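Narnwood Memorial Park Newsletter
Remembrance and Grounds

Changes to the Book of Names and the Musard Garden

The Book of Names has been kept in the front hall of the Narnwood chapel since the park opened its second section. It now holds 2543 entries, all of them written by hand, and the first volume is nearly full. A second volume has been ordered from the Trutov bindery and will be in place before the winter service.

Families have asked whether entries will be moved or copied when the new volume arrives. They will not be moved. The first volume stays in its case and will be turned to the correct page each morning, as it is now. The second volume will sit beside it in a matching case. Both will be open to visitors whenever the chapel is open.

An entry gives the full name, the years of birth and death, and one line of up to 60 characters. Spaces and punctuation count toward the line. Nicknames are welcome and can be put in quotation marks after the first name. We do not print titles or degrees, but military service may be noted in the line if the family wishes. Please check the spelling of middle names before sending the form. A correction after the ink is dry means a ruled line through the error and a new entry further on, and several families have found this upsetting.

Guadalupe Palacios has taken over the lettering from Sirkka Keskinen, who retired in July after many years with the park. Sirkka wrote most of the entries in the first volume and also lettered the name boards along the Wysocka path. She has agreed to finish the entries that were already on her list, so readers may notice both hands on the last pages. Guadalupe is keeping to the same letter size and the same black ink.

Forms received by 08/09/2021 will be entered in time for the fall remembrance service. Forms that come in later will be entered in the order received. There is no charge for a first entry. A second entry for the same person, for example under a maiden name, is $60.

Work in the Musard Garden

The Musard Garden, where cremated remains may be scattered or interred, will be closed on its north side while the drain is replaced. The south gate will stay open, and the benches from the north side have been moved to the lawn by the pond. Families with an interment already booked have been called. If you have a booking and have not heard from us, please telephone the office.

When the work is done there will be room for 200 more bronze markers along the low wall. The markers are the same size as the present ones and carry a name and two dates. They may be reserved in advance, singly or in pairs. Those who want to be next to an existing marker should say so when they write, as the spaces at each end of the wall will be given out first.

The cost of the drain and the wall is being met in part by the bequest of a former Narnwood neighbor, who left $3000 for the care of the garden. The rest comes from the regular grounds fund. Marker fees have not been raised.

A few reminders about flowers and keepsakes. Fresh flowers may be left at any time and are cleared when they fade. Glass jars and candles are not allowed in the garden or on the graves – the mowers throw broken glass a long way. Small items left on markers will be kept in the office for two months before they are disposed of, and may be claimed during office hours.
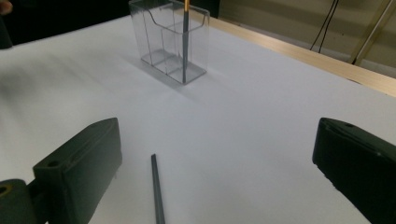
Clear divided holder on a white tabletop.

Notices and Photographs

We are also glad to receive copies of obituaries for the park files. A newspaper clipping is fine, or a printed page from the funeral home. Please write the section and plot number on the back in pencil. We can't return clippings, so keep the original if it is the only one you have.

Photographs for the fall service should be sent as prints, one to each family, with the name on the back. They will be shown on the table by the chapel door and can be collected after the service or picked up later at the office.

Forms for the Book of Names and for the bronze markers are available at the office and in the chapel hall.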